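The Other Half of the Waiting Room
Tharun Joseph on sperm counts, bad magazines and what to say at a barbecue

By Syafiqah Pattinasarany
2023-09-06

Tharun Joseph wants me to know that the cup is smaller than you'd expect.

"Or bigger," he says. "It depends how you were picturing it. I had pictured it a lot. I'd had three weeks to picture it."

We are in a sandwich place in Lodham, at the table nearest the kitchen, and he is not lowering his voice. A man with a meatball sub has turned his chair a few degrees away from us. Joseph has noticed and is pleased. He has been talking about male infertility in public for four years now, and he says he can tell the size of a room by how many people start reading the menu again.

He is 38, a surveyor, and the father of one daughter, who is three and who will, he assumes, be furious about this article sometime in her teens. He also runs an evening group called the Other Half, for men whose partners are going through fertility treatment or who are going through it themselves. It meets once a month above a tile showroom. There is coffee. There is, he says, a quantity of staring at tile samples that would surprise you.

The group started because of a chair. When he and his wife, Sum-yee Chow, first went to a clinic, the nurse set out two chairs, spoke to one of them for forty minutes, and then asked the other one if he had any questions.

"I was the other one," he says. "And I said no. I had about nine hundred questions. I said, 'No, I think you covered it.' Like she'd been explaining the dental plan."

Chow had by then spent more than a year being tested. Bloodwork, an ultrasound, the dye test that everyone had told her would feel like a cramp. ("Whose cramp?" she asks, when I reach her by phone later. "I'd like to meet that person.") All of it came back normal. Her doctor at the time had suggested she relax. Her aunt had suggested pineapple. It was a new doctor who looked through the folder, turned over the last page, looked at the back of it, and asked where the husband's results were.

There weren't any. No one had thought to ask, and Joseph had not brought it up.

"I want to be fair to myself here and I can't find a way to do it," he says. "My wife had a needle in her arm every couple of weeks. I'd drive her. I'd get her a muffin after. I thought I was being terrific."

The test itself he tells as a set piece, and I suspect the set piece has improved over the years. There was a room with a recliner covered in paper. There was a sink with a sign about the sink. There was a magazine rack with one magazine in it, and the magazine was about boats.

"I don't know if it was a mistake or if they'd had a request," he says.

The result came in a phone call while he was standing in somebody's field with a tripod. The number was low. He wrote it on the back of his hand, since that was what he had, and then spent the afternoon measuring a property line with the thing in plain sight. He says the client asked if it was the lot number.

What he did next was nothing. He's firm about that. He told Chow the office had called and that they wanted to repeat it, which was true, and he let her think the repeat was routine, which was less true. It lasted eleven days.

"I found it on the kitchen calendar," Chow says. "He'd written 'T. appt.' He has never in his life written an appointment on the calendar. It was like finding lipstick." 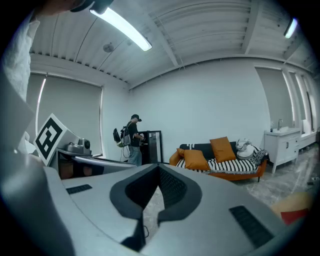 Vol. 4, No. 3 | Page 63

She wasn't angry about the number, she says. She was angry about the eleven days, and, a little later and to her own surprise, about the muffins. "I'd had a year of thinking it was me. I'd given up coffee. I'd given up running, which I liked. And he was sitting there with his coffee, being supportive."

They went to one session with a counselor, Rosalind Alcantara, and then to several more. Alcantara has a practice in Bisudstead and sees a lot of couples at that stage. When I ask what the men are like when they come in, she takes a while to answer.

"Polite," she says. "Very polite. They've come to support their wives. They'll tell me that before they've got their coat off."

Her view is that the politeness does a good deal of harm. A man who has decided he's there as the driver has no way of saying that he is also sad, and after a while his wife concludes he isn't. "She's crying in the bathroom and he's in the garage crying at a lawn mower, and each of them thinks the other one is handling it." She would like the two of them to be in the same room, and she isn't particular about which.

It was Alcantara who told Joseph to find some other men to talk to. He looked. He found a board online that was mostly supplements, and a group at a hospital an hour away that turned out to have folded. He went home and made a flyer. The flyer said MALE FERTILITY SUPPORT in large type, and for two months he drank coffee above the tile showroom by himself.

"Then I changed it to 'The Other Half' and put 'free sandwiches' on it. Four guys. One of them thought it was a group for divorced people. He stayed, though."

Joseph has since spoken to roughly 400 men, if you count the emails, and he does. Most write once. They write late, and a lot of them begin by saying they're asking for a friend, or that they're not sure this is the right address. A few want numbers. What's a normal count, what's a bad one, can you get it up in three months by wearing different underwear. He tells them he's a surveyor.

"I say, ask your doctor, ask for a urologist who does this, ask them to repeat the test, because one bad one doesn't always mean much. And then I ask how they're sleeping. And that's when you get the long email."

He does have opinions about underwear, but he keeps them out of print.

Abbas Najafi was one of the first four. He's a line cook, and he agreed to talk to me on the condition that I use his full name, which is the reverse of how that usually goes. "My whole family already knows," he says. "My mother told them. She told the man who fixes her car."

Najafi has no sperm at all in his samples, a diagnosis he got at 29. He had surgery to look for some, and it didn't find any. He and his wife are using a donor. They were choosing one in June, when I first spoke to him, and he described the process as online shopping with a lump in your throat. The profiles listed favorite foods. One donor had put "chicken."

"Just chicken," Najafi says. "No sauce, nothing. I said to my wife, absolutely not, I can't raise that."

They laughed until she had to put the laptop down, he says, and it was the first time in a long while. Then he went and sat in the car. He told the group about both parts. He says you can tell most people the chicken part, but there are very few places where you can tell them the car part, and one of them happens to smell of grout.

I ask Joseph what the rest of us should be doing. He has been waiting for this one. He pushes his plate away.

His complaints, in the order he gave them: people who say "at least it's fun trying." People who offer to lend him their kids. People who hear that the problem is on his side and look, instantly, at his belt. Brothers-in-law in general. Anyone who has ever used the word "swimmers." His former boss at Lacson, who on hearing the news punched him on the arm and said he only had to look at his wife and she was pregnant. ("He had five kids. I used to wonder if he'd considered looking at something else.")

And the good ones? He has to think. There was a neighbor who said, "That's rotten, do you want help with the fence?" and then helped with the fence and didn't mention it again for two hours. There was his father, who he'd been dreading. His father listened to the whole thing on speaker, said nothing for so long that Joseph checked the call hadn't dropped, and then said, "Your mother and I took six years. Did you think you were late because of traffic?"

Joseph was 34 at the time. It was the first he'd heard of it.

"Six years," he says. "They had this entire thing, and they put it in a drawer. I'd have liked to know that. I'd have liked to know it when I was in the field with the number on my hand."

Their daughter came after the second round of IVF. He tells me this quickly and late, and he does the same with the group. New guys tend to go quiet once they hear it, he says, and you can see them recalculating whether he's one of them. He used to apologize for her. Chow told him to knock it off.

They may try again, and they may not. There are embryos in a freezer and a yearly bill for the freezer, and each year they pay the bill and agree to talk about it after the holidays. Chow is back to running. She has coffee before it and coffee after it.

I ask her what she'd tell a woman whose husband hasn't been tested yet.

"Hand him the form," she says. "Then eat his muffin."

The meatball man, for the record, stopped at our table on his way out. He asked Joseph what night it was, the thing with the tile. Joseph wrote it on a napkin for him, and the man folded it up very small and put it in his wallet, behind the cards.

The Other Half meets monthly in Lodham, upstairs, side entrance. Partners are welcome at the spring and fall meetings. The sandwiches are still free.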